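Subject: Re: [cell-upkeep] Left arm drifts after finger swap
Date: Apr 6, 2026
List: cell-upkeep, Jelgate

On the left arm thread, the earlier message said:

> We changed the fingers on the left arm of the Virkard cell and since then
> it closes short on anything thin. The right arm, same firmware, same
> script, is fine. Re-homed twice, no change. The log shows error 108 at
> the end of each close, but the arm does not stop. Is this the encoder, or
> is there an offset stored somewhere that we have missed? We would like to
> avoid taking the wrist apart if we can.

It is very unlikely to be the encoder. On our cell 108 means that the gripper reached its current limit before it reached the commanded position. With new fingers the usual cause is that the zero is still the one taken with the old pair. Re-homing the arm does not touch it. The finger zero lives in the gripper's own memory and has to be written separately.

The order we use after any finger change:

1. Power down the gripper only, leave the arm joints held.
2. Fit the fingers dry and nip up the screws by hand. Close the fingers against each other and check that the tips meet along their full length. If they meet at one corner, loosen and reseat.
3. Tighten, then check again. Ours tend to move a little on the last quarter turn.
4. Power up, close at low current, write the zero.
5. Open fully and read the position back. The left gripper here reads 1809 counts open, and anything more than 2 counts either side of that goes back to step 2.
6. Only then home the arm and run the pick test.

For the pick test we stopped using blocks a while ago. A block has flat sides and will hide a bad zero very well. Crumpled play money into a basket is much less forgiving, as the notes are light, they shift when touched, and a gripper that closes short simply slides off the top. We put them out on the bare table with no fixed pattern and let both arms work.

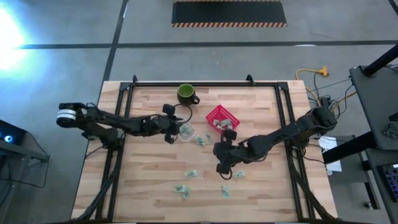
Run the test with each arm alone first. If both arms share a bad table height you will see misses on both sides and may blame the zero for it. If only one arm misses, and it misses at every height you try, the zero or the finger seating is the place to look.

Second thing to check is the cable at the wrist. The loop has to be long enough that it is slack through the whole wrist turn, and tied so that it cannot get in front of the fingers. In August we lost most of a shift to a gripper that read correctly at one end of its travel and wrongly at the other. The connector was being pulled as the wrist went round. It also logged 108, along with a scatter of 589s, which on the Nigam driver is a lost reply on the bus. If you have 589 anywhere in your log, look at the cable before anything else. If you have 108 and nothing else, do the zero.

Third, the wrist camera. If the new fingers are a different shape from the old ones, the mask in the vision set-up is wrong as well, and the detector will treat part of a finger as an object or ignore a strip of table beside it. Open the fingers, save a still, and redraw the mask from that. Do it again with them closed. The file is kept per arm, so copying it across from the right side will not do. 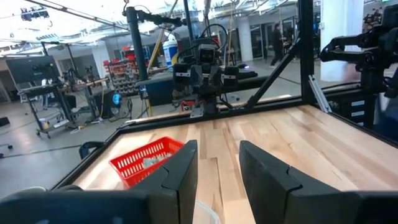 Left wrist camera, fingers apart, basket partly behind the left finger.

Leave a small margin round each finger when drawing the mask. We also mask the strip along the bottom where the gripper body sits. Anything moving beyond the table should be dealt with by the depth cut-off – do not try to paint out the room by hand, as it changes with every arm pose.

Some smaller points:

- Write the zero with the gripper at working temperature. Ours shifts slightly between a cold start and an hour in.
- The Rimov tool saves the zero only on a clean exit. If you kill the window it goes back to the old value and gives no warning. That alone could explain your result.
- Put the finger set number in the cell log next to the open reading, so that the next person can tell which pair the figure belongs to.

If the open reading is right and it still closes short, please post the current trace for one full close, left and right arms on the same scale, and say which finger screws you used. The longer ones bottom out before they clamp.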